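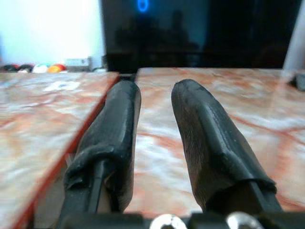
# Chapter 6: Comparing Two-Finger Grippers

A parallel gripper is usually chosen from a data sheet and then judged on a bench. The two seldom agree. Data sheets give closing force and stroke for bare, rigid fingers, while most working grippers carry some kind of covering, and the covering is what touches the part. Once its edge folds or bunches, as on the two black fingers at the head of this chapter, the contact surface no longer has the shape that the maker measured.

This chapter sets out a method for comparing grippers under equal conditions. Two units are used throughout: the Cloltia, with a stroke of 122 mm, and the Flirnley, with a stroke of 41 mm. Both are run on the same arm, from the same Malabanan controller, with a small camera at the wrist. The trial set holds 208 grasps per gripper and follows the plan drawn up by Alemayehu and Kartha.

## 6.1 What Is Held Constant

A comparison is only as good as its fixed conditions. Before any grasp is recorded, set and write down:

- arm speed on approach and on retreat
- finger covering, with its thickness and state of wear
- table surface and its finish
- position and brightness of the main light

The last two items matter more than students expect. A glossy table throws blurred highlights into the wrist view, and a camera with automatic exposure will darken black fingers further when a bright wall is behind them. Finger edges then become hard to find in software - a camera fault that is easily logged as a gripper fault.

## 6.2 Finger Coverings

Rubber raises friction and spreads load. It also shifts. A sleeve that slides along its backing plate changes the gap between the fingers, and the controller has no means of sensing this. Measure the gap with a gauge at the fingertip and again near the base, at the start and end of each block of trials. Record both values, even when they match.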